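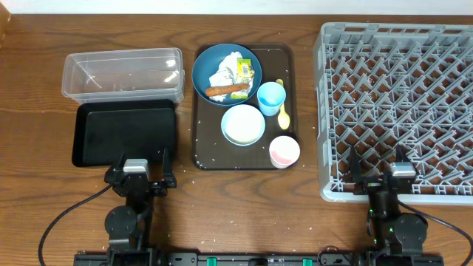 The dough divider at Mostia was older than most of the people who fed it, and on damp mornings in May it would sulk - it simply would, whatever the fitter from Brudden told them - until somebody patted its flank and said good morning. Then out came the rolls, 26 to the tray and fat as kittens, and everyone breathed again. The new machine from Rivas arrived at four in the afternoon, still in its crate, and the whole night shift found reasons to stand with their backs to it, telling the old one what a fine day's work it had done.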